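Home Journal Issues Authors Search

We use cookies to keep you signed in. Accept

4. How a Good Story Loses Its Names

I got into rumor research because of my aunt, who told me the one about the babysitter and the wrong house so well that I believed it until college. So when Birdie Whitlock and I started collecting "it happened to a friend" stories for this project, I had a soft spot for every teller we met.

We ended up with 600 tellings, gathered in break rooms and at bus stops in Iston and Mangundap. I sorted them into 11 story families (Birdie wanted more, and we argued over the missing-baby ones for most of August). What I looked for was the source. Who did it happen to? In a first telling you usually get a street, a job, sometimes even a last name. Pass it along a couple of times and the dentist from Coltex Road turns into "a dentist," and then into "this guy."

The funny details hang on much longer! A hat, a bad pun, a cake left on a car roof: those came through chain after chain, even when the town had changed and the hero had switched from husband to wife.

To see whether people need a human in the story at all, we gave 20 listeners a very plain happening to retell.
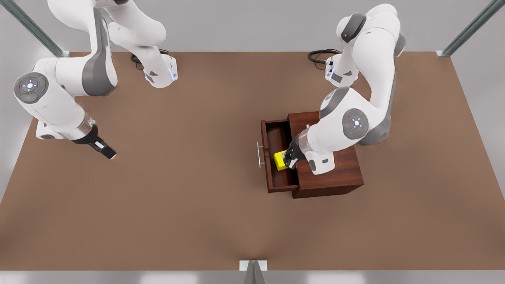 Figure 2. Simulated tabletop with two robot arms; one gripper holds a yellow cube inside the open cabinet drawer.

I expected dull retellings, and I was wrong. By the second telling the story had gained a butler, or a pair of brothers, and one listener in Ruvenik swore her cousin had worked with them. Birdie has coded these as "borrowed witness," the same label we use for the bridge-club and wrong-house stories, and I've kept them in the counts for Section 5.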